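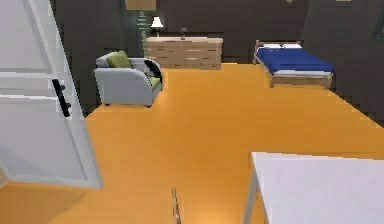
Up before five. The kettle was already on when I came down, so somebody in the house had the same idea. I packed the banner poles in the trunk along with the water, the vests and the box of leaflets, and we were on the road to Wovcombe before it was light.

The plan was the one we agreed in October. Meet at the bus depot, walk the river road to the stadium, stop at the outer fence, hold the banner up while the cycling team buses came in, and then walk back. The permit covered the road and the grass as far as the ticket booths. It did not cover the gates. I had it in my jacket and read it twice in the car.

I guessed we would get a couple of hundred people. By nine there were more than 800, going by what the police told us later, and I have no reason to think they were wrong. A lot of them had come for the land claim, like us. Others had come about Danel, which is the company that paid for the race and wants the quarry on the north side. A few seemed to have come for the day out. I gave leaflets to all of them until the box was empty.

The walk itself was good. It was cold and clear and people came out of the houses to look. One man shouted at us from a porch and a woman two doors down brought out a tray of coffee in paper cups. We sang on the bridge. I had not sung in front of other people since school and my voice went on the second verse.

It went wrong at the fence. The first buses were late, so everyone stood there getting colder, and the back of the crowd kept moving up into the front. Then the side gate opened to let a catering truck through and a group ran at it. I would say they were young, and I would say most of them were not from our march, but I was holding one end of a banner and could not see over it. I heard the gate hit the post. After that the police line came down from the parking lot and everybody was pushing in different directions.

I did not run. I would like to write that this was a decision, but my leg had gone stiff from standing. I put the pole down flat so that it would not look like anything else, and sat on the curb with my hands on my knees. An officer told me to move and I said I would when I could stand. He went on to the next person.

They took 49 people in. Six were ours, meaning people who had been to the planning meetings and whose phone numbers I had on my sheet. I spent the middle of the day outside the station on Jabłońska Street, calling families. Most of them already knew from the news. One mother asked me whether her son had eaten and I said I would find out, and then I could not find out, and I called her back to say so.

The radio said we had tried to storm the stadium. It said it every half hour. The later bulletins added the word "allegedly" and had a spokesman for the race on, who said the riders had been frightened. Maybe they had. The buses did not get there until after the road was cleared, but I suppose they could see it from the bridge.

Five of the six were out by four in the afternoon with no charge. The last one is being kept overnight and will be in front of a judge in the morning. The lawyer from the Imar center is going to be there and says to expect a trespass charge, possibly something more to do with the gate. She wants a written account from each of us who was near it, signed, with nothing in it that we did not see for ourselves. I wrote mine at the kitchen table after supper. It came to less than a page. It is strange how little I saw of a thing I was standing next to.

There was some arguing on the phone tonight. One side wants to put out a statement saying the people at the gate had nothing to do with us. The other side says that would be leaving them on their own, and that we would be doing the radio's work for it. I can see both. I said to wait until after court, mostly so that I could get off the phone.

The race went ahead. I did not look up who won.

Things for tomorrow: court at nine, bring the permit and 2 copies. Gas on the way. Ask about the banner - I think it is still on the grass by the ticket booths, and it took most of a winter to sew. Return the vests. Call that mother again, early, before she has to call me.

Knee is bad. Ice on it now, then bed.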